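# Drawer in a small cabinet sticks every summer, should I sand it?

**tinura_home**

Hello to all. I have a small cabinet with two drawers that I bought used when I moved to Dernville. In winter both drawers go in and out without any problem. Then, when the humid weather comes, the upper one becomes so tight that I must hold the cabinet with one hand and pull with the other. By September it was so bad that I stopped using this drawer at all. Now it is winter again and it moves well, so I think it is a good moment to repair it before the next summer.

My neighbor told me to take some sandpaper and make the sides thinner. My father-in-law told me never to touch it with sandpaper and to rub it with soap. I tried soap once, the normal white bar from the bathroom, and it was better for some days and then it became a kind of gray paste. I don't want to do this again.

The drawers have no metal rails. The wood of the drawer slides directly on the wood of the cabinet. I am not sure what wood it is. The outside has a finish, I think varnish, but the inside of the cabinet and the sides of the drawer are raw wood, a little rough if I touch with the finger. The bottom of the drawer is a thin panel and it hangs down a bit in the middle.

I have simple tools only – a screwdriver, a hammer, a hand plane that I have never used, and sandpaper of different numbers. I live in an apartment, so no electric machines please. I am also afraid to remove too much, because in winter the drawer would then be loose and go crooked when I pull it.

What should I do first? And is it true that I can paint varnish inside so that the humidity does not enter?

Posted 21 February 2018

---

**ristero**

Your neighbor and your father-in-law are both partly right. I have repaired many drawers of this kind, for my family and sometimes for friends, and I would go in this order.

First, find where it rubs. Do not sand anything before you know this. Pull the drawer out completely and look at the lower edges of the two sides, and also the upper edges. Where it rubs, the wood is shiny or darker. If you see nothing, take a soft pencil and color all the edges and the outer faces of the sides. Push the drawer in, pull it out five or six times, and look again. Where the pencil is smeared or gone, there is your contact.

The difficulty in your case is that it is winter and the drawer moves well now. The pencil will show you less than it would in summer. It can still show you the side where the space is smallest. You can also cut a strip of thick paper and try to pass it between the drawer and the cabinet, left and right. If it passes easily on one side and not on the other, write this down.

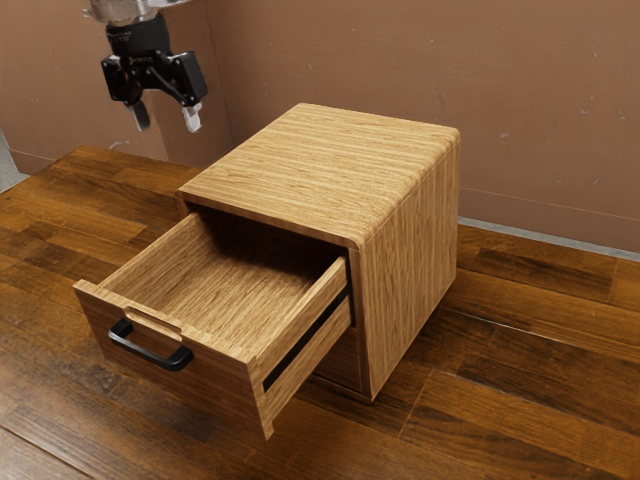 Wood does not swell equally in all directions. Along the length of the board it changes almost nothing. Across the width it changes a lot. So a drawer side that is tall will become taller in humid weather, and the drawer usually gets stuck between top and bottom, much less between left and right. Many people sand the outer faces of the sides for one hour, and the next summer it is exactly the same, because the problem was the height. Look at your upper edges with special attention.

Then the bottom panel. You wrote that it hangs down in the middle. If it hangs lower than the lower edges of the sides, it touches the divider under it, and this alone can brake the drawer. Turn the drawer upside down and put a straight ruler across. If the panel is higher than the ruler, you have found at least one part of the problem. On many drawers the panel sits in a groove and can be slid out from the back after you remove one or two small nails. Turn it over and slide it in again, so the curve goes up. It is not elegant but it works for years.

If you really must remove wood, leave the plane in its box for now. A plane that is not sharp will tear the edge. Take a flat block, put sandpaper number 120 around it, and make ten long strokes on the upper edge of each side. Clean, put the drawer back, try. You want a space above the drawer side of one thick coin in the dry season. With this it will not be too loose.

At the end, wax. Not bathroom soap, it contains water and it attracts more water. A plain white candle is good enough. Rub it hard on the lower edges and on the wood strips inside where the drawer runs. I do it once in a year and it takes two minutes.

About the varnish: a thin coat of shellac on the raw drawer sides will slow the humidity. It will not stop it. Please do not use oil inside a drawer, the smell stays for a very long time and goes into the clothes. And do not varnish the surfaces that slide, because two varnished surfaces can glue themselves together when it is warm.

---

**aksoy_b**

just use silicone spray, mine was the same and now is perfect

---

**ristero**

I would be careful with silicone on raw wood. It goes deep, and if you want to varnish or glue this place later, nothing will hold well. On metal rails it is fine.

---

**dernville_flat11**

I also live in Dernville, and I can add one thing about the place where the cabinet stands. My chest of drawers was against the bathroom wall and every summer I was fighting with it. I moved it to the other side of the room, with a space of two fingers from the wall, and the next summer only the lowest drawer was a bit slow.

Check also that the cabinet is level. Old floors here are not straight. If one foot is in the air, the whole box twists and the drawer opening is no longer a rectangle. Put a folded piece of cardboard under the foot and try the drawer again, before you sand anything.

I bought a small dehumidifier too, but it was for the room and not for the furniture, so I can't say how much it helped.

---

**tinura_home**

Thank you very much to everybody. I turned the drawer upside down and yes, the bottom panel is lower than the edges, in the middle it touches. There are two nails at the back, quite rusty. I will try to pull them out this week and turn the panel.

I also found a shiny line on the upper edge of the left side, about as long as my hand. On the right side nothing. The cabinet was not level either, so now there is cardboard under the front foot. I will wait with the sanding until the first humid days and do the pencil again then. For the candle, does it matter if it is colored? I have only red ones.

---

**ristero**

Take a white one. The red can come off on the clothes.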